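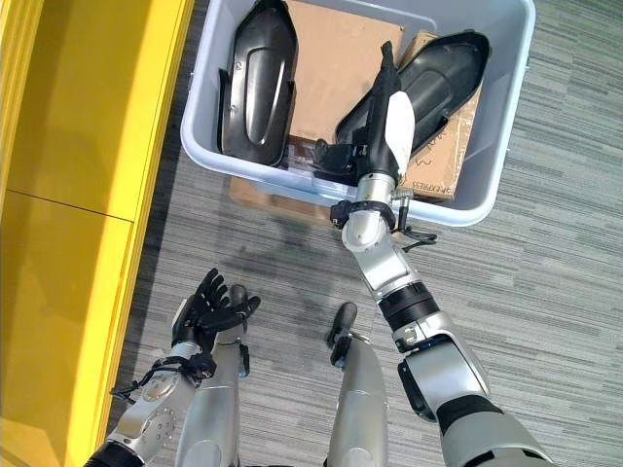 In Defense of the Odds-and-Ends Bin

There is a gray plastic bin in our workroom in Lutesbridge that has outlasted two coats of paint, one landlord and every storage system I have ever tried to impose on the place. It sits on the striped carpet beside the yellow cabinet, and into it goes everything that doesn't have a home. Molded covers that came off something. Cardboard that might be wanted again. Small dark bits at the very bottom that I couldn't name for you if you gave me all afternoon. I have been told more than once, and kindly, that it ought to go. I would like to say a few words on its behalf.

The advice about tidying that most of us have absorbed over the years goes something like this: everything should have a place, and anything without a place should leave the building. I followed that advice quite faithfully for one winter. I bought 10 matching drawers from Plullent, the kind with the little window on the front for a card, and I wrote out the cards in my best handwriting, and I felt wonderful for a month or so. Then the odd things started coming in again, as odd things do, and I found myself standing in the middle of the room with a piece of black plastic in my hand, trying to decide whether it was a Cover, a Housing or a Miscellaneous Part. I put it under Housings. In March I looked for it under Covers, and I bought another one.

What I had forgotten is that a label only helps you if the person looking is thinking the same way as the person who wrote it, and I am not reliably the same person in March that I was in January. The bin asks a good deal less of me. If a thing is awkward and nearly new and came off something I can't quite place, it is in the bin, and I will find it by putting my hand in and moving the cardboard over. It takes a minute or two. I don't mind the minute, and I often come across something else on the way down that I'd been meaning to deal with.

Now, the cardboard. I know how people feel about keeping cardboard. My neighbor on the Dunne side of the street flattens every box the moment it's through the door and has it out by the curb on Thursday, and I admire that very much, I truly do. But a flat sheet between two pieces of black plastic saves them from rubbing each other dull, and a small shipping box with EXPRESS still faintly printed on its flap is a perfectly good place to drop screws until you've found where they belong. A bin of hard parts with no cardboard in it rattles every time you nudge it with your foot, and everything slides to one end when you pick it up. So some of it stays, and the rest goes out with the recycling like everyone else's.

I should be fair to the other side. A bin like this can go bad. I once helped clear out a shop over in Wollorley where there were bins stacked to the ceiling, and the ones underneath hadn't been opened in so long that the lids had to be pried up with a screwdriver. There was a receipt in one of them for 348 dollars' worth of hinges, and the hinges were under it, still in their paper. That was a sad afternoon. I came home and went straight through my own bin on the carpet before I'd even taken my coat off.

So I do have rules, or habits anyway. There is one bin, and there will not be a second. It has no lid, so I have to look at it whenever I walk past. It lives on the floor, where it is a little in the way — I have come to think that being a little in the way is good for it. And when a long piece starts standing up on its edge along the side to make room for its neighbor, that is my signal to sit down with a cup of coffee and take everything out.

Those sittings are some of my favorite hours in the room. You pick up a piece by one end and turn it over, and you look at the holes along the rim and try to remember what it was fastened to. Sometimes you do remember, and it goes back where it came from, years late. Sometimes you decide you've kept it long enough. The person who believes in drawers does this thinking at the door, in a hurry, with groceries in the other arm, and I don't believe the decisions are any better for it.

The drawers are still here, by the way. They hold thread and batteries and envelopes, which is work they do very nicely. If I had 200 of one thing I would certainly put it in a drawer and write a card for it.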